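카테고리: 사업 소식 > 현장 보고
검색어를 입력하세요 검색
읽는 시간 4분

Telenard 지원 과제 중간 보고: 핸드 그리퍼 유지 보수와 Silen 셀 정비

보낸 사람: Radwa El-Sayed
받는 사람: Joris Van Beek 담당관님

담당관님, 안녕하세요. 지난번 통화에서 장비가 잘 버티고 있는지 궁금해하셨는데, 짧게 쓰려다가 또 길어졌습니다. 차 한 잔 옆에 두시고 천천히 읽어 주시면 좋겠습니다.

먼저 반가운 소식부터 말씀드리면, 6월 말 기준 누적 작업 횟수가 3,355회가 되었습니다. 이번 단계 목표가 4,000회이니 아직 갈 길이 남았지만, 봄에 그리퍼 손가락 고무가 자꾸 밀려서 속을 태우던 때를 생각하면 팀 모두가 한숨 돌린 기분입니다(그때 보내 주신 격려 메일은 아직도 Duygu Duman 씨 책상 앞에 붙어 있습니다!).

정비 방식도 조금 바뀌었습니다. 예전에는 문제가 생기면 그때그때 나사를 조이고 넘어갔는데, 지금은 작업 20회마다 손을 멈추고 손가락 벌림 폭, 손잡이 체결부, 카메라 고정 블록, 케이블 처짐을 차례로 봅니다. 처음에는 흐름이 끊긴다고 다들 투덜거렸지만, 이제는 누가 말하지 않아도 오전 10시쯤이면 육각 렌치가 책상 위에 나와 있습니다. 점검 기록은 Boglárka Kerekes 씨가 맡아 주고 있고, 양식은 Oseo 셀에서 쓰던 것을 거의 그대로 가져왔습니다.

케이블은 여전히 손이 많이 갑니다. 손목을 크게 돌리는 동작이 이어지면 커넥터 쪽에 힘이 실려서 영상이 잠깐씩 끊기는 일이 있었습니다. Taner Öztürkmen 씨가 여유 길이를 다시 잡고 하우징 아래에서 한 번 더 묶는 방법을 제안했고, 두 대에 먼저 적용했습니다. 다만 너무 바짝 묶으면 손가락이 끝까지 벌어지지 않아서, 묶는 위치는 조금 더 시험해 보려고 합니다.

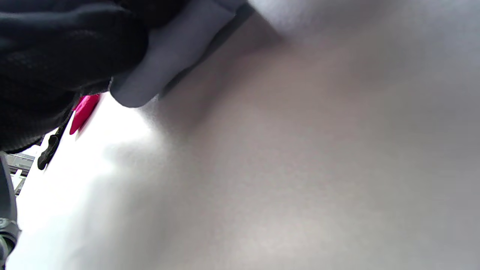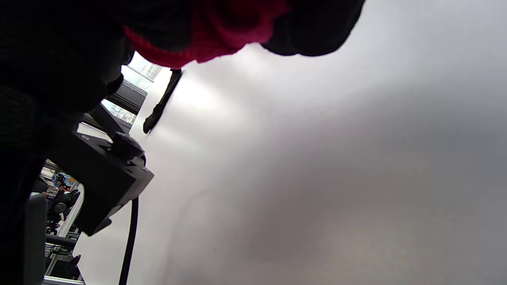 그리퍼 카메라로 본 작업 현장. 두 번째 사진에서는 검은 장치 아래로 내려오는 케이블이 보입니다.

초점과 노출 문제도 솔직히 적어 두겠습니다. 창 쪽이 밝은 시간에는 밝은 면이 하얗게 날아가고, 렌즈 가까이 천이 들어오면 전체가 흐릿해집니다. 렌즈를 닦고 고정 나사를 다시 조이는 것은 매일 하고 있으나, 노출값은 Silen 셀과 Long 셀이 서로 달라서 아직 맞추는 중입니다. 이 부분은 제가 일정을 조금 낙관적으로 잡았던 것 같아 죄송한 마음입니다. 기준값이 정해지면 점검표 맨 앞 장에 넣고, 교대하는 사람이 바로 확인할 수 있게 하겠습니다.

예산은 계획 안에서 쓰고 있습니다. 소모품 중에서는 손가락 고무와 케이블 타이가 예상보다 빨리 줄었고, 예비 카메라 케이블 2개를 추가로 주문했습니다. 출장비 항목에 남은 금액이 있어 그쪽에서 옮겨 쓰고 싶은데, 가능할지 여쭙습니다. 서류가 따로 필요하면 양식만 알려 주세요.

다음 보고 때까지는 케이블 묶는 위치를 확정하고, 두 셀의 노출값을 하나로 맞추고, 남은 작업을 이어 가겠습니다. 혹시 근처에 오실 일이 있으면 꼭 들러 주세요. 오후 3시 이후가 조용해서 장비를 천천히 보시기에 좋습니다.

늘 너그럽게 기다려 주셔서 고맙습니다.

Radwa El-Sayed 드림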